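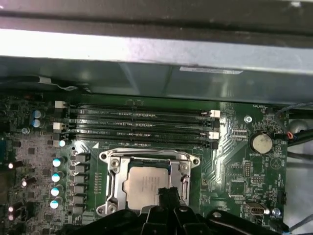 4. Setting up board detection and grasp planning

Complete Section 3 (hand-eye calibration) before starting. You need a working connection to the controller and a Skavow license with the planning module enabled.

4.1 Teach the board model

1. Open Skavow and select Models > New > Board.
2. Move the arm to the wrist survey pose. The memory slots and the processor socket must both be in the wrist view.
3. Click Capture. Draw one region around the socket frame and one around the memory slots.
4. Mark the coin-cell battery as a landmark. It is round and bright, and it fixes the direction of the board when the slots alone could be read either way.
5. Mark all cables as Ignore. Cables move between units and will lower the match score if they are part of the model.
6. Save the model. Names can't contain spaces.

Note: Glare on bare metal can produce false edges. If the socket outline jumps between captures, lower the exposure and repeat step 3.

4.2 Load the workspace scene

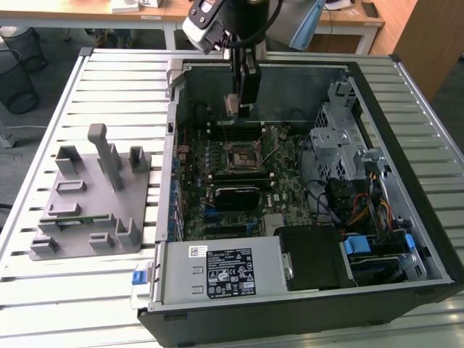
Photo: Ionuț Vasiliu / Flolusus

The planner checks every path against the scene file. Place the tower on its side with the open side up and the fixture plate beside it on the slatted table, then continue.

1. Select Scene > Import and choose the Hultton table file.
2. Add the chassis as an open box. Do not use the solid box type, or the planner will reject every pose inside the case.
3. Add the drive cage and power supply as keep-out volumes.
4. Add the fixture plate. Each raised holder must have its own collision shape.
5. Set the planner timeout to 2000 ms.
6. Click Check Scene. Error 3249 means two volumes overlap. Select the red pair in the list and resize one of them.

Caution: The scene file does not update when the case is moved. Run detection again after any change in its position, even a small one.

4.3 Tune the grasp

1. Open Grasp > Processor and set the approach to Edge Pair. The fingers close on opposite edges of the chip.
2. Set the closing force to level 7 and save.
3. Jog to the fixture and run Test Grasp at low speed. 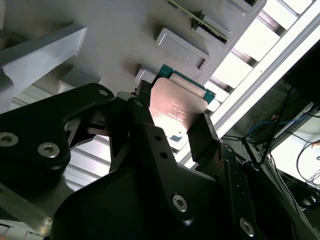 4. Read the tilt value in the Rahman pose panel. If it is outside the limit, adjust the wrist angle and run the test again. Do not correct tilt by raising the force.
5. When the value is inside the limit, click Store Offset. The offset is saved with the grasp and is not shared with the memory module grasp, which has its own page.

Caution: Keep one hand near the stop button during Test Grasp. Collision checking is off for the last part of the approach.

If Store Offset is grayed out, the controller is still in jog mode. Switch to Auto and reopen the panel. Offsets stored before an October release have to be taught again.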